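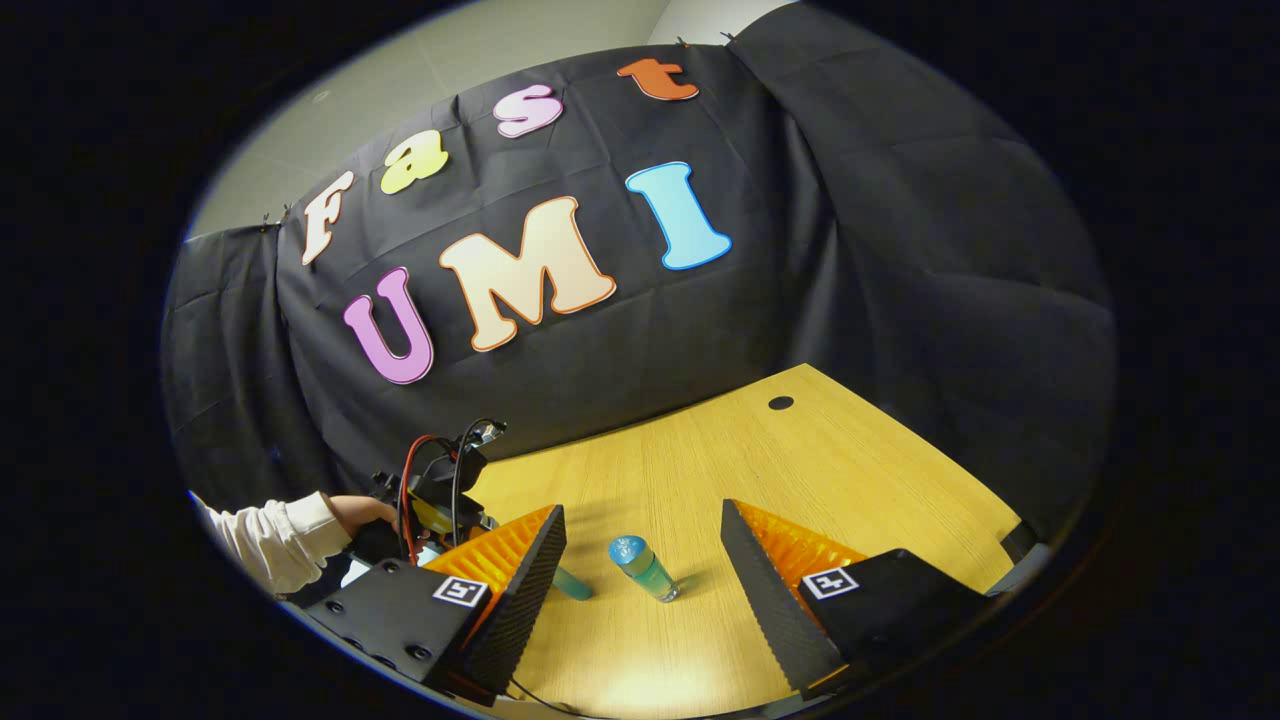
Fig. 2 - Gripper open, bottle standing between the fingers.

4.2 Teaching the bottle chore

1. Stand one small bottle on the table, cap on.
2. Hold the gripper level with the fingers open either side of it.
3. Close slowly, lift, put down. Repeat 30 times.

Note: the Birano can now tidy a bottle. It cannot yet tidy a kitchen - keep your tea towel.

CAUTION: Do not practise with anything you are fond of.

Nemetti uses cookies to improve your visit. Accept all | Manage settings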